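Gripper trials - FAQ

Questions we keep getting about the hand-held gripper comparison. Answers are short, sorry. Will tidy up when the second round is done.

Which grippers are in the trial?
Two at the moment. The Flindau (two fingers, linkage, soft pads) and the Plovlow, which is a plain parallel jaw. The Amin suction cup was dropped in October. Good on flat lids, hopeless on anything with a hole in it.

Hand-held or on an arm?
Both. Hand-held first, then the same jobs on the arm with the Paveo controller. Hand-held is quicker to set up and you find out early if a pad shape is wrong. Saves a lot of arm time.

How many grasps per gripper?
800 each, hand-held. The arm set is smaller - 40 per object type, more if the numbers look odd.

What counts as a good grasp?
Object lifted clear, held, put down where you meant to. Dragging it over the edge of the box doesn't count. Picking up two things at once doesn't count either, even if one of them was the right one.

Why small soft things and not blocks?
Blocks are easy. Every gripper we tried scored well on blocks and we learned nothing, so they came out of the test.
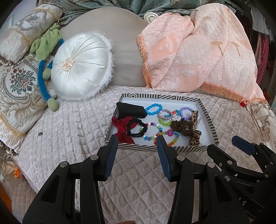
Small soft things are where the pads start to matter. A hard jaw tends to close on a loop and push it flat, a ribbed pad gets a bit of bite on the fabric. Mixed boxes are the worst, with bows and scrunchies in among beaded bracelets, as the bows want a wide slow close and the beads want a narrow one. Lavender bracelet in the far corner is the sort of pick we score separately, becuase the fingers have to reach over everything else to get there. Open loops lying flat: go for the near side, one finger in and one out.

Does the surface underneath matter?
Yes, more than we thought. A box on a table stays put. A box on a bed tips or slides if you lean on the rim. We log soft and hard surfaces seperately and don't mix the scores.

Ribbed pads or smooth?
Ribbed for fabric. For beads there's not much in it so far. Smooth ones are easier to wipe down. Ask again after round two.

How did the Flindau do overall?
696 good out of the 800. Most of the misses were thin ribbon and small loops. Plovlow isn't finished so no figure yet, please stop asking.

Anything break?
Pads wear before the links do. We had some 31 pads through by the end of the first round, mostly split at the tip. Pivot pins fine. Check them anyway.

Where does the camera go?
On the gripper, looking down past the fingers. We tried it on a stand too - hands kept getting in the way of the view. If you use a stand, put it high.

Can I use my own controller?
Probably. Paveo is what we had. It needs to let you set closing speed and stop force, otherwise the soft item results won't compare with ours.

Can I send in objects?
Yes please. Small, cheap, nothing sharp. Say if you want them back.

When is round two?
When the new pads turn up.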